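Water Hygiene Technician – Graltberg and surrounding districts

Zinis Water Services
Permanent, full time
Applications close December 10, 2025

Zinis looks after hot and cold water systems in rental housing, aged care homes, motels and small commercial buildings. We are looking for a technician to join the Graltberg depot, working mostly on residential portfolios managed by local agencies.

The role came up in September when we took on the Venora apartments, a group of 120 units across two sites with shared hot water plant. You would spend a good part of each month there and the rest on scheduled visits elsewhere.

What you'll be doing

Taking and recording temperatures at outlets, calorifiers and thermostatic mixing valves
Flushing little-used outlets and keeping the flushing log up to date
Inspecting cold water tanks, including a 3000 litre tank on the roof at Venora
Descaling and disinfecting shower heads and hoses
Collecting water samples and getting them to the lab within the holding time
Servicing mixing valves, once you are signed off to do so
Writing up each visit before you leave the site
Telling tenants and property managers what you have done and what still needs doing

Most visits are to occupied homes. You will be working in people's bathrooms, laundries and kitchens, sometimes with children or pets about, and you need to be comfortable with that. Boot covers are supplied and are worn indoors at every address. Personal belongings are left where they are. If a cupboard or a tap can't be reached, note it on the job sheet and the office will rebook.

What we need from you

A current driver's licence
A police check no older than 12 months, or willingness to get one (we pay)
Reasonable fitness – there are ladders, roof access and some confined plant rooms
Clear handwriting or decent typing, and the patience to fill in forms properly
Some background in plumbing, pool maintenance, cleaning or building services

A plumbing licence is useful but not required. Licensed applicants start at a higher rate and will do the valve and pipework jobs that others can't. If you haven't done water hygiene before, you will be paired with a senior technician for your first 2 months and put through the sampling and risk assessment courses in paid time.

Hours and pay

The working week is 40 hours, with early starts when tank cleans are booked. There is a paid on-call roster, shared across the depot. Pay depends on licence and experience and will be discussed at the first interview. You get a van with a fuel card, a tablet, a calibrated thermometer kit, uniforms and all protective gear. Superannuation is paid on top, and the usual annual and personal leave applies.

The depot is on Yoshida Road, with off-street parking. Technicians take their vans home.

How to apply

Send a resume and a short cover letter through the form on our careers page, quoting "Graltberg technician". Tell us which licences and tickets you hold and when you could start. We will ask for two referees, but won't contact them until after an interview. Shortlisted applicants will be invited to the depot for an interview and a half-day ride-along, which is paid.

You must have the right to work in Australia. We don't need help from recruitment agencies for this position.

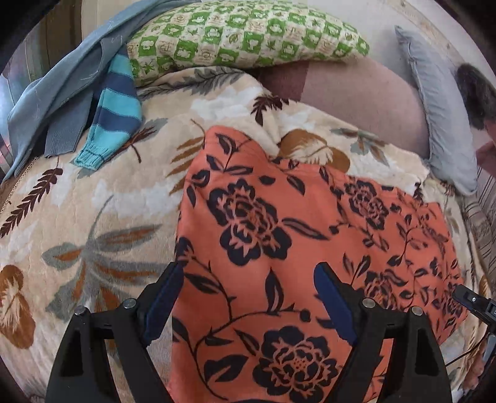
Coral and navy floral print over a cream and beige plush blanket.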